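Gosirwood Residents' Group: minutes, footbridge and road works

Last updated: 20 January 2018

I took the notes again, so blame me for the spelling! Marisa Guerra chaired.

1. Footbridge costs
We went round and round on this one. Zanetti's new quote is up by 15 per cent on the December one, and most of it is labour (again). Marisa will ask the council for the full breakdown.
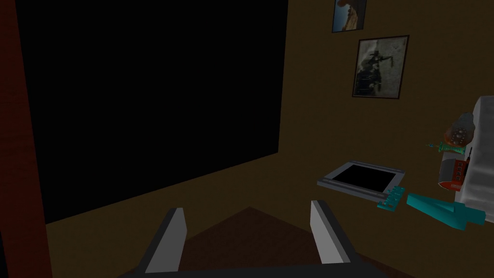 2. Station Road resurfacing
Dustero want 50 more working days. I said that was cheeky, and got a few nods. Agreed to write and object.

3. Any other business
Drains by the school still blocked. I'll chase.

Comments

Pete: Did anyone ask who signed off the first quote?

Jan W: 50 days!! My bus already goes the long way round.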